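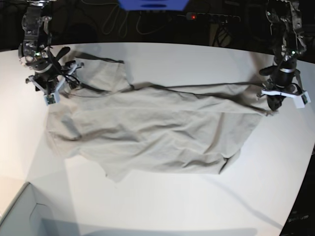
Does a garment need to be laid flat before it's inspected and folded?

Flat on a clear table is the standard for Sternwood uniform returns, because a seam checked over somebody's arm hasn't been checked.

Resources > Laundry and Linen > Inspection Checklists > Work Trousers

Work trousers, folding table check
Checked by: Jagadeesh Marar
Site: Drisska laundry room

1. Table clear, dry and wiped down
OK. Last sheet was ticked too, and there was lint in the corners when I ran a hand over it.

2. Pockets emptied
OK on the pairs I opened. The form wants one tick for the whole batch. I've ticked it under protest. Ballpoint pens get through every June and I doubt this year was any different.

3. Seams, inside leg and seat
Pass with comment. Rodrigues says its khaki is "reinforced throughout". I'd like to be shown where.

4. Hems
Watch item. Khaki frays at the hem long before it wears at the knee. A frayed hem is a trip hazard on stairs and it goes to mending, whatever the supplier calls "normal softening".
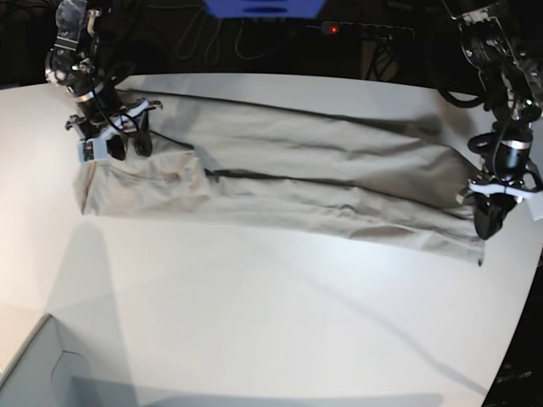 Trim loose threads with scissors. Pulling them only opens the next bit of hem, and then mending sends it back to me with a note.

5. Fold: one leg over the other, inside seams together, waistband squared
Pass with comment. The waistband is where it goes wrong. If it bunches, the stack leans, and a leaning stack ends up on the floor and back in the wash. Smooth it before the second fold. The Bradent poster claims its method takes out "all creasing". Mine still had creases.

6. Stack height
Fail. The shelf card says up to 89 pairs. I don't know who tested that or with what trousers. Restack lower and keep the walkway side clear.

7. Iron and cord put away
OK. Cord has a kink near the plug. Not failed yet, but I want it looked at by someone other than the person who told me it was fine last time.

8. Count sheet matches shelf
Not signed. Sheet says 190 and there's no initial beside it. Leave open until someone owns the number.

Recheck items 4, 6 and 8 before the next delivery goes up.

Last updated: Tuesday, December 10, 2024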